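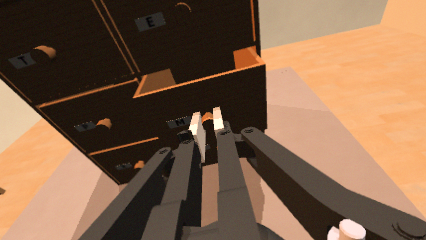 Tullby Automation Club – Bench & Sim Group

Review: Grerkex drawer task pack (simulated cabinet, lettered drawers)

Been running this since August, short writeup before I forget. We got it to practice house rules for robots opening furniture. Good for that. Not perfect.

What I like: every drawer task names the drawer by its letter plate. N is N. No "second one down on the right", which two people will always read differently. We've now copied that into our own rule sheet, page 16. Small round knobs too, so the fingers have to go either side properly and sloppy aim shows up fast.

What I dont: dark cabinet, dark fronts, small plates. Lower labels can blur to nothing at some view angles. Our rule is no readable label, no pull. With the stock camera that rule stopped 19 of 56 runs. Fair enough, but you'll want to move the veiw before you start logging.

The pack's checklist is thin. Says nothing on pull speed or when to let go. We use the Haugland sheet instead: grip, pause, pull straight, release, back off before any sideways move. Also one drawer open at a time, always, sim or not. Bad habits carry over.

Price was 596 for the club license, steep. Jerkau set is cheaper but has no labels at all so half our rules can't be tested on it.

Would buy again, on discount. 4 out of 5.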